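Search this repository Go

# Firkwood Open Day: Hand-Held Gripper Recordings

Recordings made at the Firkwood open day in December, when visitors could try the hand-held gripper at a tabletop. Released by the Bunting group for anyone who wants short manipulation clips from people with no training on the device.

## Contents

- `clips/` has 339 recordings, one folder each
- `index.csv` lists clip name, table number, task code and length in seconds
- `notes/` has the table hosts' notes, typed up afterward
- `tools/` has the script we use to resize and trim clips

Total size is 80 GB. If you only want to see what the data is like, download `clips_small.zip` first.

## How the day ran

Doors opened at 10 a.m. There were 3 tables, each with one gripper and one host. A visitor read the consent sheet, signed it, and got a short demonstration from the host. After that they could record as many clips as they liked until the next person wanted a turn.

Tables 1 and 2 used the Nirkico mounts. Table 3 used our older ones, which hold the fingers the same way but are heavier. The difference shows up in the motion data as slower starts, so keep the table number in your splits.
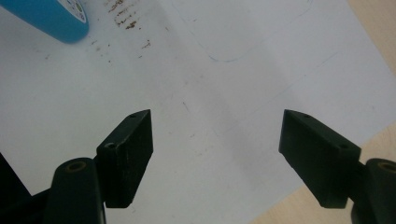

Hosts asked visitors to open the gripper fully before moving toward anything and to open it fully again at the end. Most did. Clips where the visitor forgot the closing step are marked `noend` in the index and are otherwise fine to use.

Task codes are short: `pick`, `place`, `push`, `free`. The `free` clips have no instructions behind them. Visitors did what they wanted, and some of these run long with very little happening. We left them in.

## Processing

Clips were trimmed at the start and end by hand. Audio was removed from everything. Any clip with a visitor's face in it was deleted before release, including reflections where we caught them. If you find one we missed, open an issue with the clip name and we will pull it.

Ava, our labeling tool, produced the first pass of task codes. Hosts then checked them against their notes. Where the two disagreed, the host's code was kept.

## Known problems

- Table 2 lost its clock setting after lunch. Times in those clips are wrong, but the order is right.
- Several `push` clips are too dark after 4 p.m.
- Left-handed visitors were not recorded as such, so there is no way to filter on that.
- Notes for Table 3 are thin.

## Use

Free for research and teaching. Please do not try to identify visitors. Cite as "Firkwood Open Day Recordings, Bunting group."

## Changes

v1.1: fixed swapped `pick` and `place` codes in the Table 1 morning clips.
v1.0: first release.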